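Clanstead lab puts two grippers to the folding test
Two-arm bench spends July on shirts as team compares fingertips
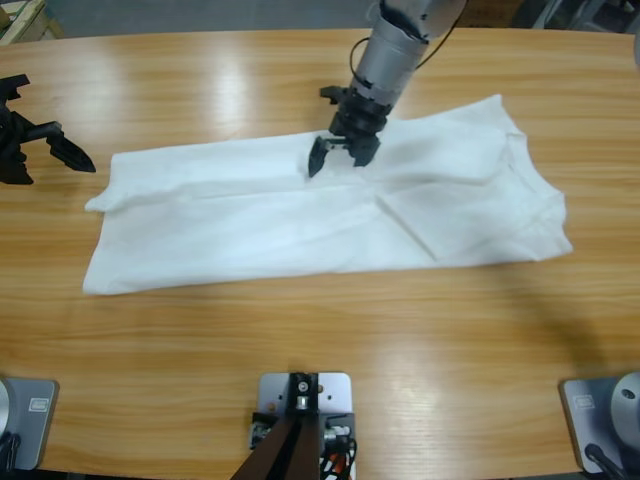 The right arm's gripper reaches for the upper fold of a white garment on the Clanstead test bench.

Folding a T-shirt is a chore most of us do while thinking about something else. For a pair of robot arms it is a wonderful headache, and the automation lab at Clanstead has spent much of July finding out just how much of that headache comes down to the fingers.

The lab is comparing two sets of fingertips on its two-arm folding bench, one from Bastix and one from Eze. Both fit the same parallel-jaw gripper, so the arms, the camera and the controller stay exactly as they are while the tips get swapped. Each set will go through 2,000 grasps on cotton shirts before the lab publishes its numbers.

"We used to blame the software for everything," said Gil-soo Min, who runs the trials. "Then we changed the tips one afternoon and the same program suddenly started picking up one layer of cloth when it had been grabbing two. I ran down the hall to get people!"

Picking up the right number of layers is the hard part. Once a shirt has been folded lengthwise, the arm has to take hold of the fold it wants and leave the cloth underneath alone. Press too hard and the whole stack comes up. Press too lightly and the jaws close on air, with the shirt right where it was.

The Bastix tips are narrow and stiff, and Min says they have been great at getting under a flat edge. The Eze tips are softer and wider. They are slower to line up, but they hold on better when both arms pull a sleeve tight. On the first batch of shirts the Eze set kept its grip through the full fold on 80 percent of tries, a number that had the team grinning for the rest of the day. The Bastix figures for the same batch are still being checked after a controller update changed the closing speed halfway through.

That update came from Groro, the open control package the lab runs on both arms. It lets the operators set how firmly the jaws close and save a different setting for each fabric. Min's group has been sharing its settings with other Groro users and has already had some useful notes back, including a tip to slow the last bit of the approach to the cloth. It helped with thin shirts right away and made no difference on heavy ones.

Cotton is only the start. The lab has 5 fabrics on its list, with fleece and a slippery sports knit up next, and Min is especially eager to see the knit. "It slides off everything," he said. "I can hardly fold it myself."

There is also talk of trying a mixed setup, with stiff tips on one arm and soft tips on the other, so that one side picks and the other side holds. The parts are on hand and the first runs should fit in once the cotton trials are done. Results for both sets, along with the Groro settings used, will be posted on the lab's project page.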